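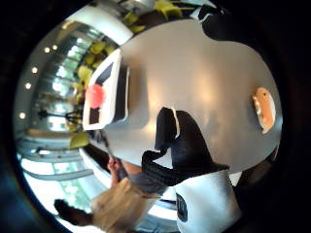
**Table clearing at our site café is to be automated. What should we agree on beforehand?**

Posted by Kerstin Brandes

I represent the service staff at the Cendale office campus. Our employer intends to introduce automated table clearing in the ground-floor café, where employees and visitors have coffee and pastries during the day. The café serves 455 covers on a normal weekday and has a team of seven. At present, clearing, wiping and restocking are shared among everyone on shift.

Management has stated that no positions will be lost. It has also stated that "duties will be adjusted," and no further detail has been supplied. The trial is planned for November. I would be grateful for advice on the following: which points should be put in writing before the trial begins, and whether staff may be required to supervise the equipment in addition to their present work.

Guests often remain seated with a cup or a half-eaten roll for a long time, and several colleagues are concerned about who will be held responsible if something is taken away too early.

---

**Theda Hellwig**

A similar system was introduced at the Prirness site, where I was responsible for staffing in the canteen. The following points were settled in writing before the first day of operation, and I would recommend the same to you.

- Job descriptions. Watching over the equipment, emptying it and cleaning it are duties. They should be listed with the time allowed for each. In our case the daily cleaning took far longer than the supplier had indicated.
- Recordings. Any camera used for clearing will also see hands, sleeves and faces at the table. Please have it stated what is stored, for how long, and that it will not be used to assess staff performance.
- Complaints. A guest whose coffee has been removed will speak to the nearest employee. We agreed that replacements would be issued free of charge and recorded as an equipment matter, with no name attached.
- Right to stop. Every person on shift must be permitted to switch the system off without asking a supervisor.

With regard to your second question, this depends on your contracts and on local rules. Our staff received paid training and a revised shift plan before they were asked to supervise anything. Small items gave us the most difficulty – table cards, sugar packets, the last piece of a pastry – and these were still collected by hand when I left.

---

**Jannik Wegener**

They said no jobs would go at our place too. Hours were cut instead. Get the weekly hours in writing.

---

**Hsin-yi Kwok**

I agree with the points listed by Ms. Hellwig and would add one. Please request a fixed end date for the trial, together with a meeting at which the staff may report before any decision on purchase is made. At Hallum the trial was extended twice without discussion, and by then the evening shift had already been reorganized.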